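Can a Robot Clear the Table Yet?

Jul 10, 2021

Ask anyone which chore they would hand over first and you hear the same few answers. Dishes. Laundry. The pile of stuff that collects on every flat surface in the house. I have been asking the people who build robot arms about that pile, and I came away more excited than I expected!

Let's start with where the machines already shine. At Luveck, a parts warehouse I visited this spring, arms move 1,556 cartons in a shift, and they do it beautifully. But every carton is the same shape and shows up in the same spot. A living room table is a different animal (mine has a library book, two pens and a battery that may or may not be dead).

The team at Hoani works on that second kind of mess. Their software, Wondico, learns to tidy inside a computer model of a room long before a real motor turns. It can practice all night, drop a book a thousand times and break nothing. The hard cases are the ones you'd guess if you have ever cleaned up in mittens: thin things lying flat, and tiny things that roll. A paperback gives two fingers something to squeeze. A card on a mat gives them almost nothing, and watching an arm work out that it should slide the card first is a real thrill. 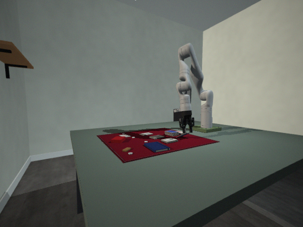
Tabletop practice in simulation: 13 small items on a red mat, with books among them and a two-fingered gripper at work over the far side.

So, can you buy one? Not this year. Botell, which plans a home trial, is starting with five households and one chore, putting books back on a shelf. Its engineers told me a full table still takes the arm longer than it takes a bored teenager, and it needs help when two things overlap. I'd still sign up tomorrow. I watched their test arm pick up a pencil on its fifth try, and the whole lab cheered, me included.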